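Filed under: Old Computers, Fixing Stuff | 7 comments | 58 shares

Opening up the old Dell (and finally learning what's in there)

So I've been on a desktop kick lately. You know how some people take in stray cats? I take in office computers, the big black boxes that every front desk had for years and that now get hauled off by the pallet. I love them! They're built to be opened by somebody in a hurry, they come apart without a fight (mostly), and you can learn an awful lot from one without worrying that you're wrecking something expensive.

My friend Solange Sampaio got me started. She has been fixing computers since before I knew what RAM was, and her first piece of advice was to lay the tower down on its side and just look at it for a while before touching a thing. I thought that was a little precious. Then I skipped it on my second machine and spent a whole evening trying to remember which way a cable had been running, so okay, Solange, you win.

Get the side panel off and the whole layout is right there. The motherboard is the big green board that everything else hangs on. The ports you plug your keyboard and monitor into are at the back edge of it, and once you've found those you can work out which way is up, even with the case lying flat. Then I go looking for the big landmarks: processor, memory slots, graphics card, power supply, drives. I say them out loud like I'm calling roll. My dog is very used to it by now.
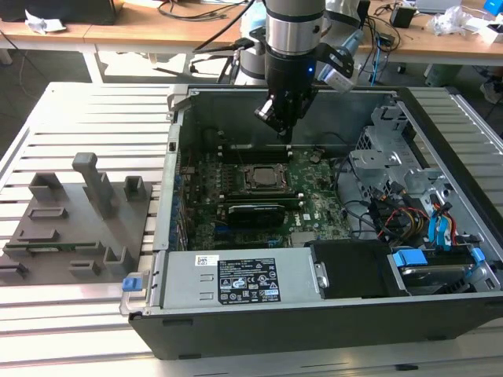 Cables are what scared me the most when I started. Red, yellow and black wires are power, and the flatter SATA ones carry data between the drives and the board. That's most of it, really! I'd built it up in my head as this huge mystery and then it was two kinds of spaghetti. I still put a bit of masking tape on each connector before I pull it, with a number on it, and I write the same number on an index card. My handwriting is terrible, so the card also gets a little drawing. The drawings are terrible too.

The drives are my favorite part on these office machines. A lot of them sit on plastic rails, usually in some cheerful color, and you squeeze and slide and out they come. No screwdriver. Whoever came up with colored plastic for the bits you're supposed to grab deserves a nice lunch. If it's blue, you can probably push it, pull it or squeeze it, and if it's bare metal you should maybe go find the manual first.

The power supply I leave alone. I'll unplug it, I'll take the whole unit out if I need the room, but I do not open it up, ever, and please don't you do it either. Go read the warnings on the label if you don't believe me.

Okay, the processor. I put this off for three machines. I had it in my head that I'd breathe on it wrong and that would be the end of it. You let the lever up, you lift the metal bracket, and then the chip lifts straight out by its edges. Straight up, no sliding, no wiggling! The thing to be careful with is what's underneath. Those contacts in the socket are tiny, and if you drop a screw in there you are going to have a bad afternoon (ask me how I know, or rather don't, I'm still sore about it).

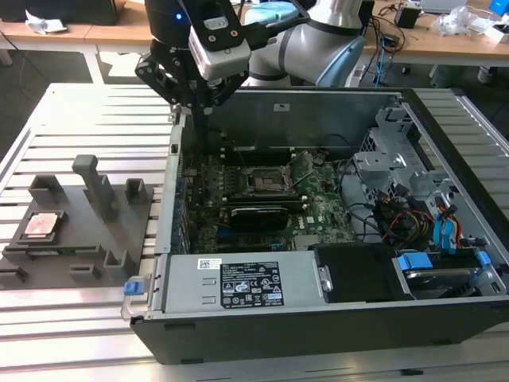 Once the chip is out I put it someplace it can't get knocked around. Solange uses proper little plastic clamshells. I use the lid of a takeout container lined with an anti-static bag, which she has Opinions about. Before it goes back in, you match up the little triangle on the corner of the chip with the one on the socket, set it down gently, and close the bracket. The lever takes more of a push than you'd think. The first time I did it I made a noise like I was lifting a couch.

Memory is easy after that. Open the clips at the ends, pull the stick up, and when you put it back, line up the notch and press until it clicks. If the computer won't start afterward, reseat the memory before you panic. I've panicked first, and it didn't speed anything up.

Next I want to do a proper cleaning post, with the fans and the dust and which brushes I like. I bought a can of air that I've been dying to use. And if anybody has a spare set of drive rails for one of these black Dells, leave me a comment, I'd be so happy to take them off your hands!

Posted Wednesday, May 13, 2020

Get new posts by email. Join 596 other readers. You can unsubscribe any time.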